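Dremunik House — Activity Room Diary
Entry for 11 August 2018

The activity room was opened at the usual hour and remained in use until the afternoon. The principal business of the day was the sorting game, which was last set out in July and has since been requested by several families. The entry was kept by the undersigned.

The large table was covered with the green cloth from the Disska cupboard. The cloth had been laundered and was found to be in good order, apart from a loose hem on one side, which should be mended before the next session. The boxes prepared by Catarina Louro were placed on the left. She had cut the holes at home and painted the cardboard over two evenings — the yellow needed a second coat. It is recorded with thanks that she declined to be repaid for the paint.

The contents of the tray were drawn from the toy shelves and the donation basket. Soft articles were put in with the balls and the small cans, so that children would have different textures to handle. Ms. Louro was of the opinion that the knitted hat would prove too large for the holes, and it was agreed that it should stay in all the same.
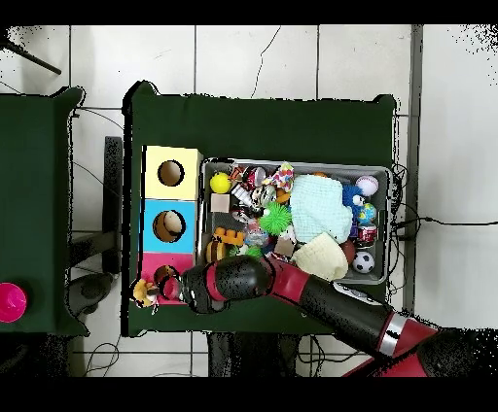
Vol. 2, p. 19

The blue box is the one with the cream-colored ball in it. The pink box stands nearest the yellow and tan toy with the white strands, which belongs on the upper shelf and should be returned there when the table is cleared. The green spiky ball is on loan from the Oshima room and must go back by Monday.

A short discussion was held on whether each box should be given a rule of its own, such as balls in one and cans in another. The matter was left open. Ms. Louro prefers that the younger children choose for themselves, and the diary notes her view without objection.

The order from Dovis arrived before lunch: 400 sheets of colored paper and 20 glue sticks. The paper was placed in the lower drawer. The delivery slip was signed and filed — the shade of blue is darker than the one requested, and a letter will be sent.

The window latch remains stiff. The room was swept and locked at closing.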